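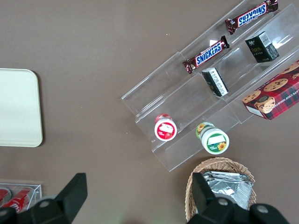

Stock Position

The procedure for closing a display was four pages long and Branwen Landeg had written three of them. Page one dealt with the stand. Page two dealt with the goods. Page three dealt with discrepancies, which were to be entered in ink. The fourth page had been added by the head office at Wellville and concerned lifting.

She began at 20 minutes past six, after the front door was locked. The stand was clear acrylic, stepped, supplied by Rana under order number 1164. It had been on the counter table since the summer. Acrylic scratches if it is wiped dry, so page one called for a damp cloth and no paper towel. Page one also said that the stand was to be emptied from the top tier downwards. Her father had emptied his from the bottom, and she had seen one of his go over.

Two Snickers bars were on the upper steps, the farther one with its name upside down. She turned it round before remembering that it was coming off anyway. She put it in the tray. She put the other one beside it, the same way up.

The tray was cream and had the word FLERANCE on its base. Flerance had been the name of the shop under the previous owner, and of the shop before that in another street. When the business was sold, the sign was taken down and the headed paper was thrown out, but the trays were good trays.

She wrote: confectionery, upper, cleared.

The small black box came next. It had a barcode on the top, and the scanner read it at the second attempt. The screen gave a code and a price and, in the field for description, the word Kokemik. This was the supplier. There was no description. There had never been a description. In the spring she had written to ask for one and had received a new price list.

The second box lay on its side against a divider. Under page two, an item found out of position was to be restored to its position before removal, so that the closing record agreed with the opening plan. She had written that sentence herself and had been pleased with it. She stood the box up, looked at it for a moment, and picked it up again.

She wrote: box, black and white, found tipped. Restored. Cleared.

The telephone rang in the back room. She let it ring. The owner telephoned at this hour to ask for the day's figure, and the figure was 414, and he would not like it any better for hearing it before supper. It stopped after a while. She moved the cloth from one side of the table to the other.

The shortbread was at the right, in its tartan box, set down at an angle and resting over the end of the lowest tier. The plan did not show it there. The plan, which was pinned inside the cupboard door, showed nothing at all in that place. She checked twice. Somebody had wanted it to be seen from the door, or had been holding it and had needed the hand.

Page three required a cause. Permitted causes were customer, delivery, damage and other. She thought about who had been in. There had been the man with the umbrella, and the two sisters who always read the backs of things. There had been a boy who asked whether the round face on the box was somebody, and she had said that she believed so, and he had seemed satisfied with that. He had not bought it. He had had it in both hands for some time.

She wrote: shortbread, off plan. Cause, other.

Then there were the two small round jars at the low end of the stand. She lifted each by the sides and set them in the corner of the tray, with a fold of cloth between them. The stand was now empty. With the goods gone it was difficult to see where one step stopped and the next began, except at the joints, where the edges were bright. The table showed brown through all of it.

She wiped it from the top down. It took 200 millilitres of water and most of the cloth.

At the foot of the sheet was a line for remarks. She had left it blank on every sheet since she took the post. She dated the sheet September 29, 2023, signed it, and wrote on the line: one box of shortbread to be held behind the counter until October, in case it is asked for.

In the back room the telephone had started again. She carried the tray through and answered it.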